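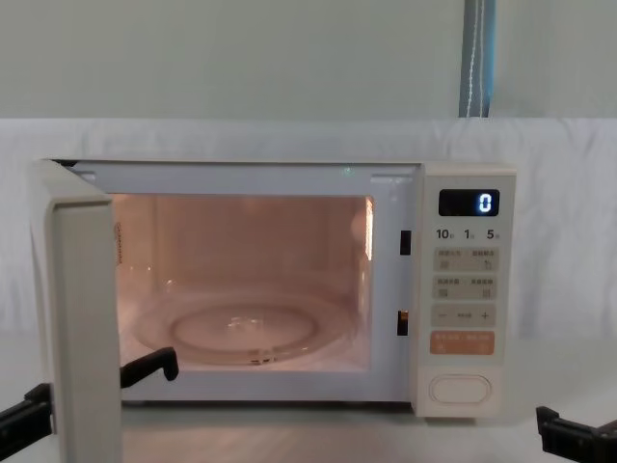 The Button Test

By Amos Bellamy

Most of the grippers that come through the shop at Kirkdale are sold on how much they can lift. Reginald Alcantara has little interest in that. He wants to know if they can work a microwave.

Alcantara has spent the past 3 months comparing two sets of fingers, the Groltis and the Jonda, on ordinary kitchen jobs. Each set gets 146 tries at opening the door, reaching inside and pressing the pads on the panel. The oven is a household model with a Chinese panel and one big release button at the bottom.

"A person pushes that button without looking," he said. "An arm has to find the right spot and then push straight. If it comes in at an angle, it slides."
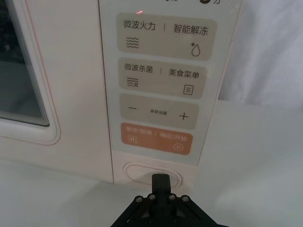 The cameras matter as much as the fingers. A chest-height camera gives the whole oven and the open door. The wrist camera sees the panel up close, down to the small print, but the finger gets in its own way during the last part of a reach. Alcantara uses both views and lets the controller, a Dunleavy, favor the wrist view near contact.

So far he prefers the Groltis for buttons and the Jonda for doors. The Jonda has a longer hook. It also costs 2,000 dollars more, and he has gone through 14 replacement tips.

The next round starts in October, with a toaster oven and a drawer.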